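Medallion carpet

A medallion carpet is a floor covering whose design is built on large rounded motifs. In the classical form a single medallion fills the centre of the field. In the scattered form, common in living rooms from the later twentieth century onwards, many medallions of different sizes are spread over a plain ground, often without a border.

The motif is usually a flower seen from the front. Chrysanthemums and similar many-petalled blooms are popular, as they fill a circle neatly and can be enlarged without losing their shape. A typical colouring sets maroon, slate blue, cream and grey flowers on a beige or taupe ground. The Flimberg pattern book of May 1987 lists 37 scattered designs, most of them on a light brown ground. 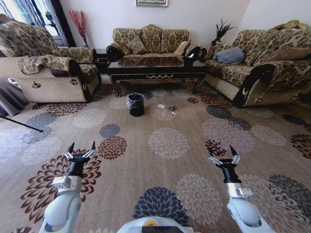 Large patterns of this kind are generally laid in bigger rooms, where the repeat can be seen in full. They are often paired with formal seating such as damask sofas with carved arms. The Udier mill, which made scattered medallion carpets until it closed, advised customers to choose a sofa in two tones of one colour and to leave the middle of the floor clear of tables.

Care

Multi-coloured carpets hide light soiling well, but paper scraps and wrappers stand out on the paler medallions. Larger litter is picked up by hand into a lined bin before vacuuming, so that it does not block the nozzle. Spills are blotted from the outside of the mark inwards. Radu Pană's handbook on domestic carpets recommends turning the carpet end for end every 2 years to even out fading and wear.

Collections

The Olszewski collection holds 217 sample pieces from the Udier mill, catalogued by Darnell Sorensen.

See also: Damask; Carpet repeat; Border (textiles)

Page last edited 10 Apr 2018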